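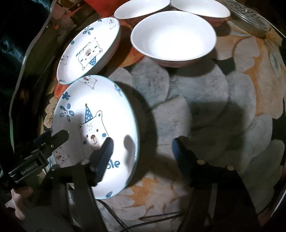 One of the party bear plates, blue spots and all.

Long-table lunch is back at Morum Hall!

July 2023

What a turnout! We fed 200 neighbours at the winter lunch, and the soup pots went home scraped clean (the pumpkin went first, as it always does). Twelve streets were represented this time, including a whole carload from Pruitt Lane who brought their own folding chairs and a truly enormous apple crumble.

The raffle and the gold coin tin raised $1,279 between them. Of that, $445 goes straight to the new urn, and the rest is set aside for fixing the back steps before the weather warms up. Thank you to Senham Bakery for the rolls, and to everyone who stayed behind to dry up and sing along to the radio.

We still have a few serving spoons and one green casserole lid looking for their owners. They're on the shelf beside the kitchen door.

If you've got crockery you no longer use, we'd love it. Odd sets are very welcome, and the more colour on the tables the better!
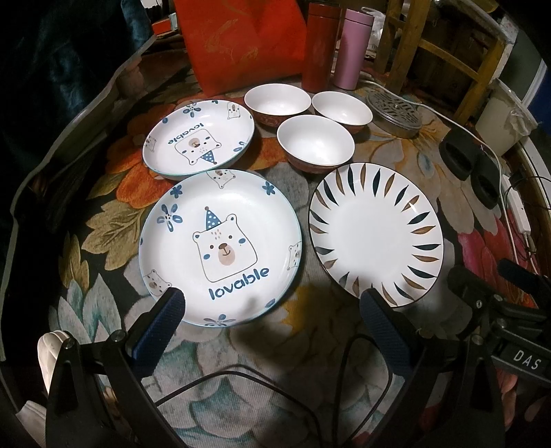
Next lunch: September

We're moving to the Nullow Road end of the hall, where there's more room for prams. Bring a plate to share and a friend if you can.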